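Linen drive fills the hall in Imilton, more sheets wanted

2 min read
11 comments | 3 shares

Imilton's spring linen drive has pulled in 416 items so far and the sorting is well under way, organisers said this morning. Doors open again at 9 a.m. tomorrow, Soliman Street entrance, not the side gate.

Sheets, pillowcases, doona covers, towels. Flat sheets the big need. Fitted ones welcome too but they take longer to fold and there's a bit of a pile of them already.

The drive is run by the Sinanach Neighbourhood House and everything goes to families moving into the new units on Dremavis Road. First keys are due to be handed over in October. Each household gets two sets per bed plus towels, colours matched where possible.

"Last year we had the beds and nothing to put on them," said Anum Tarar, who has organised the drive since it began 3 years ago. "People slept under coats the first night. I wasn't going to have that again."

Donations started slow. Then a motel on the highway closed its upstairs wing and sent over a vanload, mostly white, mostly queen size. That one delivery made up more than half the total. The rest has come in shopping bags from all over town, and a few from further out, one family drove in from the coast with their late grandmother's linen cupboard, the lot, ironed.

Everything gets washed again on arrival, whatever state it comes in. Orest Boiko's laundromat has given over 2 machines in the evenings at no charge. After that it's checked for holes and thin spots, sized, folded, tied with cotton tape and labelled. Items that don't make the grade go to the animal shelter, which is happy to have them.

Sizing has been the headache. Tags fall off or fade, and a king single looks a lot like a single untill you get it on a mattress. Nusrat Rizvi has marked out bed widths in tape along the hall floor so sheets can be laid down and checked in a few seconds.
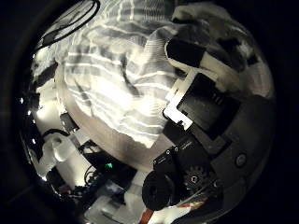 Patterned linen is being kept apart from the plain so that sets stay together. Florals in one lot, kids' prints in another, and then the stripes, which have turned out to be the hardest to match up. White with grey stripes is a good example, easy enough to pair when it's pressed flat but once the cloth is lying in soft folds the bands bend every which way and one grey looks much like the next. Tarar asks anyone giving striped sets to pin the pieces together before dropping them off.

Not everyone is pleased with the timing. Emil Gruber, who runs the indoor bowls, said his group had lost the hall for longer than they were told. The house says the space will be back to normal by the end of the month and bowls fees will be credited.

What they can't take: electric blankets, pillows, matresses, anything with feathers. Curtains no longer needed, thanks.

Drop-off is 9 a.m. to 4 p.m. Folding help wanted in the afternoons, no need to book, just turn up and ask for Ye-ji Nam at the front desk.

11 comments
Share this story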